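19 Mar 2024

Finger comparison, day two. Same bench, same controller settings as yesterday, new fingers on the left arm only. The right arm keeps the old set so we have a baseline if the numbers look odd.

Swapped in the Vorura fingers first thing. The screws that came with them are too long, so I used ours. Rehomed the gripper afterward and the open position came back 2 mm narrower than before. Left it alone for now. Consuelo says the Dornham driver has its own offset for finger width and that it needs setting by hand after every swap. Will check.

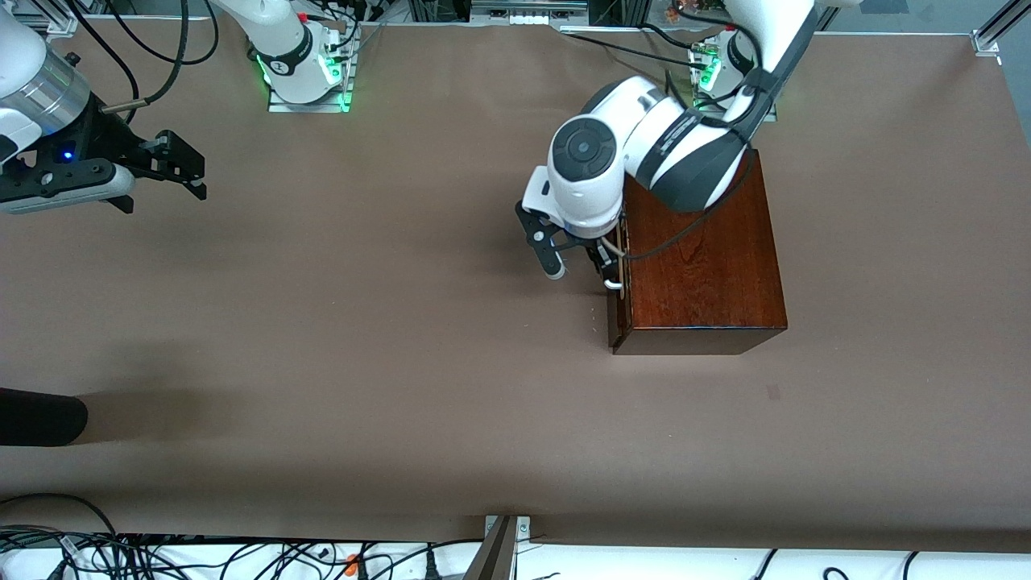 Side approaches are the part I care about this week. Top grasps worked with every set we tried in December and I don't expect trouble there. For the wooden box I bring the left arm in with one finger against the front-left vertical edge and the other hanging clear, then close slowly. The cable from the wrist runs over the top of the box in this pose, and I want it rerouted along the link before we try anything taller. The glossy finish is also a harder test than the cardboard we used before.

Did 26 closes with the force limit at the low setting, then stopped to write this up. Log is in the Flesau folder under today's run.

To do:
Set the finger offset and rehome.
Repeat at the higher force limit.
Ask Consuelo Villanueva if the Adugna pads fit these fingers or need the adapter.
Order shorter screws.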